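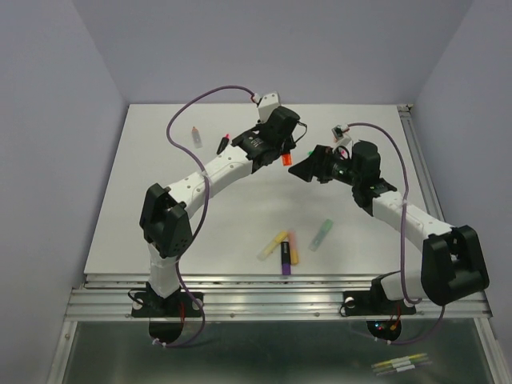

Figure 1. Markers and highlighters on a white tabletop.

Jasellow College
Department of General Studies
Reading and Note-Taking for Academic Work
Handout for Unit 4: Marking a Text
Instructor: Špela Vukadinović
Revised 25 July 2018

Scope of this unit

Unit 3 dealt with notes kept on a separate page. Unit 4 deals with marks made on the text itself: underlining, highlighting, marginal words, and symbols. Students are expected to have read the Stindel chapter on paragraph structure before the first session. The chapter is on reserve at the library desk and may be borrowed for two hours at a time.

Terms

Mark. Any sign added to a printed page by a reader.

Annotation. A mark that contains words. A line under a sentence is a mark; the word "disputed" written beside it is an annotation.

Key. A short list, normally placed inside the front cover or at the top of the first page, that states what each color or symbol means.

Density. The share of a page that has been marked. For the purposes of this course, density is judged by lines of print. A line counts as marked if any part of it is highlighted or underlined.

The first reading

The first reading is done without a pen in hand. Readers who mark during a first reading tend to select sentences that sound important, such as openings and strongly worded claims, before they know what the author intends to do with them. At the end of the first reading, write one sentence at the foot of the last page stating the author's main point. This sentence may be corrected later, but it should not be erased. Draw a single line through it and write the new version beneath.

The second reading

Marks are added during the second reading. In this unit, density should not exceed 10 percent on any page of the assigned text. Tables, quotations set apart from the main text, and footnotes are left out of the calculation. Students who find that a page seems to require more should look for one sentence that restates the others and mark that one.

Four kinds of material are to be marked:

Claims, meaning statements the author wishes the reader to accept.
Evidence offered for a claim.
Definitions, including those given only in passing.
Turns, meaning words such as "however," "even so," and "by contrast," where the argument changes direction.

Examples are not marked unless the author returns to them. A bracket in the margin is sufficient to show where a long example begins and ends.
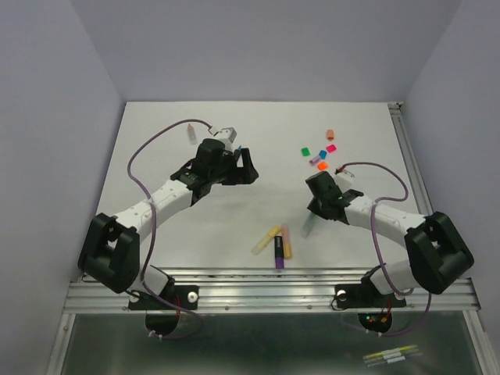 Figure 2. Markers and small colored objects on a white work surface.

Use of color

Two colors are enough for most reading. The usual arrangement is one color for claims and a second for evidence, with definitions circled and turns underlined in pencil. A third color may be kept for a later review before an examination. Students who do not distinguish certain colors easily, or who prefer to work in pencil, may use straight, wavy, and double lines in place of colors. No marks are lost for this choice. The key must be complete in either case.

Dark felt-tip markers should not be used on thin paper. Library copies may not be marked in any way; make a photocopy, or use removable notes and take them out before returning the book.

Marginal annotations

Keep annotations to five words or fewer. Write them in the outer margin, level with the line to which they refer. Questions are welcome and should end with a question mark, so that they are not later mistaken for statements. Page references to other readings are written in the form "see Ertürk, 12."

Assignment

The assigned text is Cedier, "The Town Market and Its Rules," which runs to 3,000 words. Submit the following:

1. A marked copy of the full text, with key.
2. A summary of 600 words, written from the marks alone with the unmarked portions covered.
3. A short note stating which marks proved unhelpful when the summary was written.

Work is to be left in the tray outside Room 444 before the next class meeting. Late work is accepted only by prior arrangement with the instructor.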